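The Record I Can't Stop Playing

Oct 12, 2018

I was going to write about something else this week (a long overdue post on tape decks, sorry, it's coming!) and then the new Korora album landed and wrecked all my plans. I have played it every morning since. I played it while making soup. I played side two twice in a row last night with the lights off like I was fifteen again.

If you haven't run into Korora before, they're a four-piece who started out doing instrumental stuff, very slow and very pretty, and for a long time I filed them under "nice for rainy afternoons." Their first record, Mathur, had a pressing of 400 copies and I only got mine because a shop two towns over had misfiled it under K-pop. I liked it a lot. I didn't love it. The songs kept walking up to the edge of something and then sitting down.

Well, Zendilden does not sit down! It has 11 songs, and for the first time there are vocals on most of them, and oh my goodness, where have they been hiding that voice? It's low and a little rough and it comes in halfway through the opener, right when you've settled in for another instrumental, and I laughed out loud in my kitchen.

The one everybody seems to be sharing is "Cilix," and yes, it deserves it. The drums are so dry and close that you can hear the sticks, and there's an organ part that keeps landing a hair behind the beat so the whole thing leans. But please don't stop there. Track seven is the one for me. It's just voice and piano for two verses, then a bass comes in playing a single note over and over, and somehow that single note is the saddest and best thing I've heard all year. I've tried to work it out at the piano and I can play every bit of it and it still doesn't sound like that.

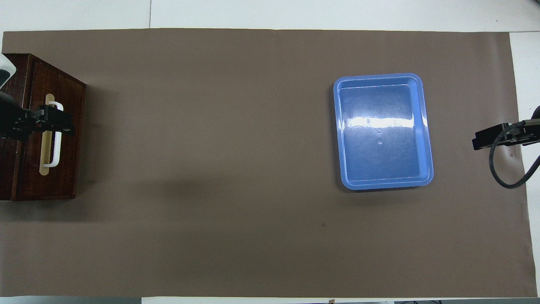 Brown paper down, dark wood cabinet on the left.

I listened on headphones first and then on the speakers, and it's a different album each way. On headphones you get all the little room noises, a chair creaking before the fifth song, somebody breathing in. On the speakers the low end takes over and the slower songs feel huge. If you only have time for one, go with the speakers, and turn it up more than you think you should.

A couple of small gripes, since I promised myself I'd stop writing reviews that are all hearts and stars. The sequencing sags a bit after the middle, with two ballads back to back in the same key. And the lyric sheet is printed in gray on slightly darker gray, so I've been holding it up to the lamp and guessing. (I'm pretty sure one line is "the river owes me money." I hope it is.)

I did manage to get a ticket for their show in January. The room holds 700, a big step up from the bar where I saw them last, when there were maybe more people on the stage than in front of it. Tickets were 20 bucks and I'd have paid double. I'm hoping they bring a real piano and play track seven with the whole place dead quiet, but I'd also be happy if they just did "Cilix" three times.

If you've heard it, tell me your favorite in the comments, especially if it's one of the two ballads, because I'd love to be talked around on those. Tape decks next time!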